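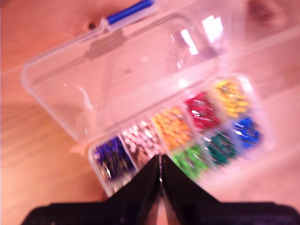 Zivitside Organizer Box Set

Student project, Prirov robotics club
Maintainer: Tsegereda Kassa
Version 2, February 2021

Summary

Zivitside is a set of recorded arm episodes made by club members as coursework for the manipulation module. All episodes use a clear plastic organizer box with a hinged lid and small colored pieces sorted by compartment. The set was built to train and compare small policies on one desk-sized task family. It is not large enough to train a general policy.

Contents

Total episodes: 1703
Episodes kept after review: 1526
Held-out episodes: 46, drawn from the kept episodes
Views: gripper view and one external view
Storage: one folder per episode, with a plain text log next to the video files

Episodes dropped in review stay in the raw folder. The reason code is in the last column of the index. The most common code is DROP_SYNC, meaning the joint log and the video clock drifted apart. Do not merge the raw folder back in without filtering on that column.

Task types

1. Approach. The gripper moves to a pose near the box and stops. Start poses vary, and the box may lie at any angle to the table edge. Household items stay on the table as clutter, among them a wicker basket and white bowls.

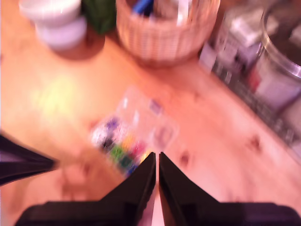 2. Lid. The operator opens or closes the lid. Episodes that start with the lid open are marked lid_open=1 in the index.

3. Pick. One piece is taken from a compartment named by color. The color name is stored as free text, so expect both "dark green" and "teal" for the same compartment. A cleanup script, colors.py, maps these to a fixed list.

Recording notes

Operators were second-year students working in pairs, one driving and one keeping the log. Pairs swapped roles after each block. The external view covers the table and the wall behind it, and was not moved within a block. 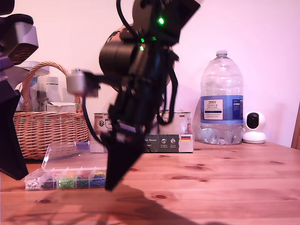 Fig. 1. External view, open organizer box in front of the basket.

Known issues

Motion blur is strong in the gripper view during fast moves. Blurred images were not removed.
Color casts toward pink and orange occur. Do not rely on raw pixel color to tell compartments apart; use the color field.
Glare on the clear plastic can hide the lid edge.
The gripper covers part of the box in many close views.
Printed labels on background items are readable in places. Mask them if your course rules require it.

Baselines

Two baselines are included. Bresia predicts joint targets from the gripper view alone. Skov takes both views. Configs for each are in the configs folder, and both read the index file directly. Checkpoints from before June used the old joint order and will load without an error but produce wrong motion.

Use

Free for teaching and club use. Send corrections to the index as a patch against the current version, with the episode number in the subject line.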